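The woman who lets the island in August

When I arrive at Stekora, Randi Engebretsen is standing on the jetty with a bucket of keys. It is a real bucket, the blue kind you use for washing floors, and she does not put it down when she shakes my hand.

"You came with the early boat," she says. "Then we have time before the families."

She lets out eleven houses on the island. Three of them belong to her and her sister, and the others she looks after for owners who live in the city or abroad. She has done it since the ferry company moved the landing place to the south side, and before that she worked in the office of the fish plant, which closed. I have rented from her twice myself, so I should say at once that I am not neutral. But in both summers I wondered how it works, and this year I asked if I could come back without a suitcase and only listen.

We walk up to the first house. The path is steep and she talks the whole way without losing her breath.

"People think I sell the view. The view I don't have to sell, they have seen it on the computer before they write to me. What they write about is beds. How wide is the bed, can the grandmother sleep downstairs, is there a door between the children and us. I could leave out all the text about sunset and only put the measures of the beds, and I think I would have the same bookings."

Has she tried it?

"One year, almost. My sister said it looked like a furniture shop. So we put the sunset back."

The sister is Maj-Britt Ljungberg, who married to the mainland and keeps the calendar from there. They speak on the telephone every evening at nine. Maj-Britt decides the prices and Randi decides who gets which house, and according to both of them this division came after a long quarrel which they do not want to describe.

The prices are a subject by themselves. A week in the smallest house costs 900 in June and 1260 in high season, and for the big house by the bay you pay 2000 at the top of the summer. There is a fee of 100 for the linen, if you do not bring your own.

"The linen money, this is what they discuss with me," Randi says. "They pay 2000 without one word, and then they write three letters about 100 for sheets. I understand it. The house is a dream and the sheets are an invoice. But I have to wash them, and I dry them outside when I can, and it is two days of work every week. Now I write it on the first line, before the price of the house. After I did that it became quieter."

I ask her about the big booking sites. She makes a face and unlocks the door.

"We are on one of them. In the beginning we were on three, and the same week was sold two times. It was a family from the south with a baby, and an older couple, and they stood here together in the kitchen with their bags. I gave the couple my own bedroom. I slept at Kerstin's."

Kerstin Amundsen runs the shop, and half of the island has slept at her place at some point. When I visit her later in the day, she remembers the night well. "Randi came with a pillow under her arm and was so angry that she couldn't eat," she says. "Next morning she took away two of the sites. The couple has come back every year, by the way. They ask for Randi's bedroom and they are not allowed to have it."
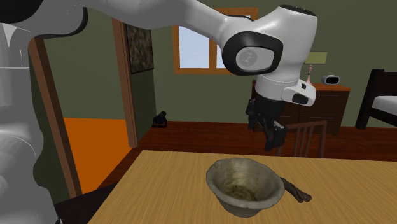
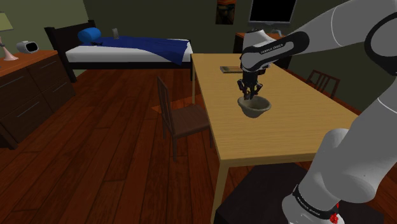
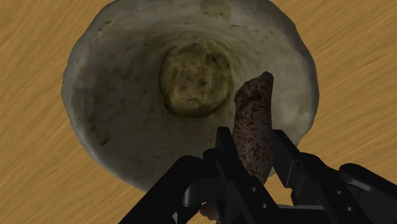

The house we have entered was built for a pilot, and the windows on the north side are very small. Randi opens all of them, one after the other, and goes on about the owners.

"An owner loves the house in a different way than a guest. He has a chair from his father, and I must tell him that the chair has to go, it is dangerous, a guest will sit on it. Then he is hurt. Britt-Marie didn't talk to me for a whole winter because of a cupboard."

I called Britt-Marie Forsberg after my visit, and she confirms the winter. She owns the yellow house behind the church and comes herself only in September, when the water is cold and the prices go down.

"It was my mother's cupboard, with the good glasses," she says. "Randi wrote that I should either empty it or lock it. I thought, who is she to tell me? But I let the house without locking, only to show her, and four glasses were gone the first month. I am not saying that anybody stole them. Glasses break. After that I bought simple ones from Kerstin's shop and we became friends again."

She also says something that I hear from several owners, that the letting is what makes it possible to keep the house. The roof had to be changed and the boat company wants to be paid for each pallet it carries. Without the summer guests she would have sold to someone with more money, and this someone, she thinks, would have come one week in the year.

Not all on the island see it in such a way. Åsmund Öberg lives in the lane below the church all year round, and on his gate he has painted PRIVATE in three languages. He invites me to sit on his steps, and he is much friendlier than the gate.

"I have nothing against Randi," he says. "She clears the snow for me. But when I was a boy there was light in all the windows in November. Now I count four in this lane, and one of them is mine. In July I can't get the wheelbarrow through because of the bicycles. It's too much and then it's too little."

What would he like instead?

"That they rent them out in the winter too, cheaply, to somebody who works. A teacher, or a carpenter. I have said this to her."

Randi nods when I repeat it to her. She has heard it from him many times, and she agrees more than he believes. Two of her houses are insulated well enough for winter, and last year she had a young couple in one of them from October until May. They paid less for the eight months than a guest would pay for a few weeks of summer, and then they had to move out in June, and she did not like to be the one who told them.

"They carried their things to a room above the shop, and in the autumn they carried them back," she says. "It's not a life for grown-up people. I have asked the owner if they can stay the whole year. He says he will think about it. He has said it since Easter."

It is now past noon and the second boat is coming in. Randi looks at the bucket and sorts the keys by hand. Each has a wooden tag, and the tags carry no numbers, only a burned-in letter which is not always the letter of the house. I ask why. She tells me that the tags are from the old boathouses and were free.

Some years ago she was offered a system called Talix, with code locks that you open by telephone. A salesman from Brallarton came out and showed it to her in the waiting room by the ferry. She found it clever, and she tried it in one house for a season.

"The locks were good," she says. "But then the guests walked straight in and I did not meet them. I didn't know that they had a dog, or that the father had a bad knee and should not have the house with the stairs. And they didn't know me, so when the pump stopped they wrote to the internet first, and I could read there that the pump had stopped. With the key they must look at me for five minutes. I tell them about the pump and the tide, and where they get bread."

She took the locks down again. One still sits on the woodshed, where it has lost its battery, and you open the shed by lifting the door a little.

The pump seems to be the thing she worries most about. Every house gets its water from a drilled well, and in dry summers the wells near the shore begin to taste of salt. There is a note above each sink which asks for short showers, and Randi rewrites the notes every spring. The politest version did not help. The strict version gave her a bad review. The one hanging there now was written by the daughter of Mr Contreras, who has rented the same house in August for nine years, and it says only: "The well is small. There are people after you."

"She was ten years old when she wrote it," Randi says. "I paid her with an ice cream and I have used it in all the houses."

The families come up the path with their bags, a pram, and one very large inflatable animal that has already been filled with air. Randi goes down to meet them. I hear her ask the first one about the grandmother, by name, and if the stairs were all right last time. Then she gives them the key and begins with the pump.

I take the boat at ten past four. She has promised to write to me if the owner has finished his thinking about the young couple. At the time of writing he has not, and for next summer the big house by the bay is already booked from midsummer until the schools begin.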